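Gilter board survives revolt, loses the good chairs

Shareholders in zinc explorer Gilter voted narrowly to keep the company's board in place, ending a fight with rival miner Flarkell that began over a joint venture and had lately moved on to the question of who gets to sit where at meetings.

Flarkell, which owns 16 percent of Gilter, wanted four directors removed. It accused them of approving a consulting deal with Sárközi, an advisory firm whose work to date consists of a 25-page report recommending that Gilter hire an advisory firm.

Gilter replied that the report was "commercially sensitive" and had been misunderstood. It then released the report, and the misunderstanding spread.

The motion failed by 1357 votes after a meeting that ran for seven hours, two of them spent deciding whether the chair could chair a debate on removing the chair. Lawyers for both sides said she could. They gave different reasons and will bill separately.

Flarkell had also complained that its nominee was sent board papers late, and on one occasion was sent only the cover sheet. Gilter blamed the software. The supplier has asked not to be dragged into it.

Under a side agreement signed before the count, Gilter will hand one board seat to an independent director and stop meeting in the directors' lounge, where Flarkell's nominee had been given a stool.
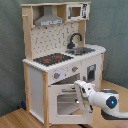

Does the vote settle the future of the Belance zinc project?

The two companies still own Belance jointly, and neither can approve a drilling budget without the other's signature. Talks on this year's budget are due to resume in March.

Gilter shares closed unchanged. Flarkell said it was pleased with the result and is considering an appeal.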